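# Workshop Tips for the Student Manipulation Project

Issued by the Ladari Technical Program for members of the Clustero team. Revised 30/08/2025.

The following practices apply to all bench sessions in the two-arm course. Members are expected to read them before their first session and to keep a copy in the team binder.

## Covering the work surface

Use a heavy, dark cloth for tasks with small or rounded objects. A plain, hard platform lets them roll, and a fall from table height can crack a cup. Fasten the cloth with binder clips at the sides and check the clips before each run. Wash the cloth without fabric softener. Small folds at the edges may be left alone, but the area where objects are set down should be smoothed by hand while both arms are stopped. 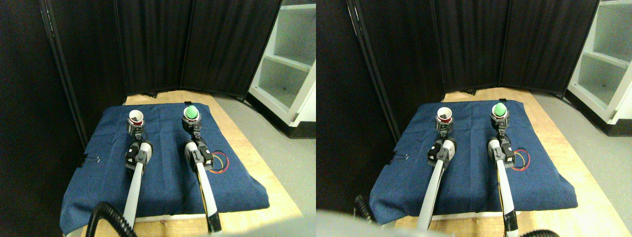 Cups and other light containers should be gripped at the lowest force setting that holds them. Begin at level 3 and raise the setting one step at a time. Any member who needs a setting above 5 must speak with the bench supervisor first.

## Care of the grippers

- Wipe the fingers with a dry, lint-free cloth at the end of each session.
- Do not use kitchen spray. Dish soap diluted in warm water is acceptable on removable finger pads only.
- Record worn pads in the Dhillon log, with the arm marked L or R.

## Wires and hoses

Coil spare wires loosely and secure them with a fabric tie. Tape leaves residue on the insulation. Hoses must have enough slack for the full reach of the arm.

## Before the Mallier Cup

Each team entering the December competition must complete 9 clean practice runs on the transfer task. A run is clean when both objects are placed without a drop and without operator correction. Run sheets are to be left in the tray outside Room 62.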